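How to pack a box of canned drinks so it survives the mail

I mail my sister in another state a box of drinks every February, and I love doing it! She misses the sodas we grew up with, and a box of cans is such a fun thing to open. My first try arrived as a sticky brown brick. I've gotten a lot better.

What you need:
- a sturdy cardboard box, smaller than you think
- strong packing tape
- a trash bag or other big plastic bag
- old newspaper, plenty of it
- a bathroom scale

1. Weigh before you plan. Drinks are heavy, and 18 cans is as much as I'll put in one box. Past that the bottom starts to sag, and so does whoever has to carry it.

2. Tape the bottom seam twice, then run a strip across each end. Press it down hard with your thumb. If the box is an old one, go around the base too - it makes a huge difference on tired cardboard.

3. Line the box with the bag and lay down a thick bed of crumpled paper.

4. Check every can. Skip any with a dent near the rim, even a tiny one. I drink those myself (a great perk of the job).

5. Wrap each can in two sheets of newspaper and stand it upright. Cans are much stronger top to bottom than they are on their sides.

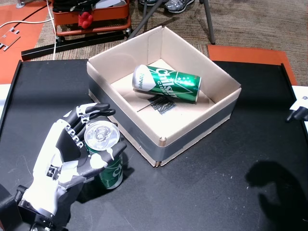

Green can, pull-tab up, beside an open box with tape around the base.

6. Stuff every gap. Give the box a gentle shake, and if anything clinks, add more paper. Tie the bag shut and put another layer on top.

7. Close the flaps and tape them the same way as the bottom.

If it's below freezing where you live or where the box is going, wait for a warmer week. Frozen soda bursts, and Aino Mustonen, my neighbor, still has the stain on her porch. I also tuck a note in on top so it's the first thing my sister sees when she opens the flaps.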